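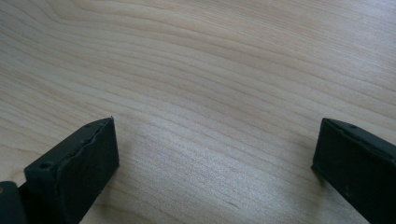
About Windari Tables

We make and refinish tabletops. Desks, kitchen tables, workbenches that have to look nice, the long counter in your sewing room -- if it's flat and people lean on it, we probably want to see it!

Windari started in Jaqueline Cárdenas's garage with one sander and a dining table she'd bought for the grain and then couldn't stop looking at. Friends came over, put their elbows on it and asked where they could get one. We're a crew of six now, in the old Strobel building on the east side, and Jaqueline still picks most of the tops herself (she will happily hold up a delivery to turn every sheet toward the window first).

Pale wood is our favorite. People sometimes think of it as plain, and then they sit down with a cup of coffee and start following the lines, the way they bunch up and bend in one corner and run out long and quiet toward the other side. We spend a lot of time deciding which way those lines should go on your table. On a desk we like them running across, so your eye travels with them. On a round top we'll lay out two or three options and let you choose.

Most of our finishes are satin. It gives you a soft glow by a window and it's easy to touch up at home. And please do use your table! Homework, bread dough, jigsaw puzzles, all of it. Small scratches happen, and if one bothers you, bring the top in and we'll take a look. Veneer needs a lighter hand than solid wood, so ask us before you sand anything.

Last year we finished 126 tops, including 87 desks for the Burkora reading rooms, our biggest job so far. We learned a huge amount about drying racks that summer -- mostly that we needed more of them.

The shop is open Monday through Friday, and the sample wall is right inside the door. Bring a chair leg, a floorboard, a paint chip, whatever you're trying to match. Kids are welcome in the front room, and there's a box of offcuts they can dig through and take home.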